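How to Get Through a Big Tech Trade Show Without Wrecking Your Feet or Your Inbox

I've been going to the Grestham Consumer Electronics Fair for a while now, first as a buyer for a small shop and lately just for my own site, and every year I get emails from first-timers asking how on earth you see it all. You don't! The last floor list I downloaded had 1113 exhibitors on it. So let me walk you through what I do instead.

Step 1: Get the list early and cut it hard

The exhibitor list usually goes up in July. Download it as a spreadsheet (the show's app is pretty, but you can't sort anything in it) and delete every category you don't care about. For me that's car audio, phone cases and anything with the word "lifestyle" in it. I keep cutting until I have one page I can print.

Then split what's left into two piles: the booths where you want to talk to a person, and the booths where you only want to look. Talking takes half an hour. Looking takes five minutes, or two if there's a line for the free tote bags.

Step 2: Book your meetings by hall

My first year I booked by whoever answered my email first, and I spent the whole morning running between Hall 2 and Hall 9. Please don't do that. Put all your Hall 2 people before lunch and all your Hall 9 people after, and if a company can't make it work, ask if you can just drop by late in the day. Most of them say yes – by four o'clock they're bored and happy to see you.

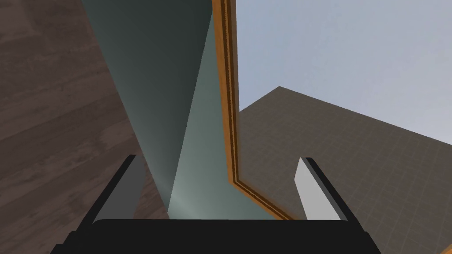 Leave a gap after every second meeting, too. You'll need it for writing up notes, finding water, or standing in the wrong line for a while.

Step 3: Pick a bed before you pick a flight

Hotels in Grestham go nuts during show week. I once paid $600 for two nights in a room where the window faced a wall. These days I stay out in Lerton and take the train in, which is slower but leaves me enough money for dinner. Check the time of the last train back before you say yes to any evening events (I learned this one at midnight, in the rain).

Step 4: Take notes you can read later

Type the booth number first, then the product, then the price and ship date if they'll give you one. My notes for a projector at the Tremblay booth looked like this:

H4 booth 3666. Tremblay, small projector. 4000 lumens on the sign, ask how measured. No price yet. Fan loud up close.

It's ugly but it works. Snap the sign on the booth right after you type the note so the two sit together in time order. And if a rep tells you something is "coming soon," write down those exact words, quotes and all, so you don't turn it into a date when you're tired.

Step 5: Empty your bag the same night

Dump all the cards and flyers out on the bed and go through them before you sleep. Anything you can't remember picking up goes in the recycling. For the rest, send a short email right then. I wrote to the Masis people at 11 p.m. last year, two lines, and had a review unit on my porch by October.

One more thing on shoes: wear old ones. Pack a second pair and swap at lunch.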